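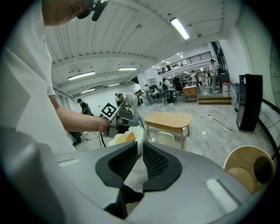 *Gray gripper with black finger pads, workshop floor*

Notes on storing, copying and checking old photographs at home. Revised in November. The storage section is mostly Jolien Van Beek's, from the Rikdale print room; the scanning section is mine.

## Before you touch anything

Wash and dry your hands. Cotton gloves are fine for glass negatives but clumsy with thin paper prints, and they snag on deckled edges. Nitrile gloves are better for both. Clear a table larger than you think you need and put down clean white paper.

Work in the order the prints came out of the box. The order is evidence. A print that sits between two dated ones can often be placed within a season, and that is lost once the pile has been shuffled.

Number each print on the back with a soft pencil (2B or softer), near an edge, on a hard surface. No ballpoint, no felt tip. On resin-coated paper pencil won't take, so number the sleeve instead.

## Storage

- Polyester or uncoated polypropylene sleeves. Avoid PVC, which gives off acid and sticks to the emulsion.
- Boxes should be acid-free and lignin-free. The Cerkport flat box fits prints up to 8 x 10 in. with sleeves on.
- Keep relative humidity under 40 percent if you can hold it steady. A steady 45 does less harm than a figure that swings daily.
- Interior closet, off the floor. Attics and basements are both poor choices.
- Remove rubber bands, paper clips and newspaper clippings. Clippings get their own sleeve.

Prints stuck to the page of a magnetic album: slide unwaxed dental floss behind the print and saw gently from one corner. Stop if the print starts to bend. Copy it in place and leave it there.

## Scanning

1. Dust the glass and the print with a bulb blower. Canned air can spit propellant.
2. Turn off automatic color, sharpening, dust removal and descreening in the scanner software. Every one of these alters the record.
3. Scan at 600 ppi for prints up to 5 x 7 in., 1200 ppi for anything smaller than a playing card.
4. Save as 16-bit TIFF. Include the full border and a strip of background on all sides.
5. Scan the back as a separate file with the same number and a "b" after it.

The TIFF is the master and is never edited. Crops, spot repairs and tone changes go on a copy, with "edit" in the file name. For sharing, export a JPEG at quality 80. Quality 100 makes a much larger file with no difference most people will see on a screen.

## Checking whether a print has been altered

Retouching by hand was routine in portrait studios and does not mean anyone meant to deceive. It is still worth recording.

**Raking light.** Darken the room and hold a small flashlight nearly level with the surface, at one side. Paint, dye and knife work show up as a change in gloss. Turn the print a quarter turn and repeat.

**Edges.** Look at hair and shoulders through a 6x loupe. A pasted figure often has a hard outline on one side and a soft one on the other. In a rephotographed composite the surface will be flat, so the outline is all you have.

**Shadows.** Lay tracing paper over an enlarged copy and draw a line from each object to the tip of its shadow. In direct sun the lines should agree with one another once perspective is allowed for. Overcast scenes give no useful result.

**Grain.** Scan and enlarge. A head with coarser grain than the body beneath it came from another negative, or was enlarged by a different amount.

Ilídio Lobo adds that missing grain matters too: an area of even gray in a grainy sky is usually airbrush.

## Log sheet

One line per print: number, size, paper, writing on the back, result of each check. Write "not checked" where it applies. We use a Setico ledger because the paper takes pencil, but any bound book will do. The template in the Abreu folder has the columns already ruled; print it at full size or the last column drops off.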